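Chapter 4
Can a Machine Tidy Up Yet?

Picking up after a toddler is easy work for a person and wonderfully hard work for a machine! A dishwasher never has to find the plates. A tidying robot has to find everything, decide how to grab it, and let go in the right spot. In May, a team at the Inskip workshop ran 327 pickups with loose toys, and 251 went well. That is real progress, and it still leaves plenty of blocks on the table. In this chapter we look at why a cylinder is friendlier than a star, and what happens when pieces touch.
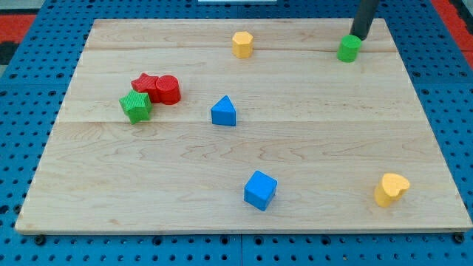 Figure 4.1 Blocks on a wooden board, with the gripper above the green cylinder. The two stars and the red cylinder are bunched together at left.

Before reading on, decide which block you would pick up first.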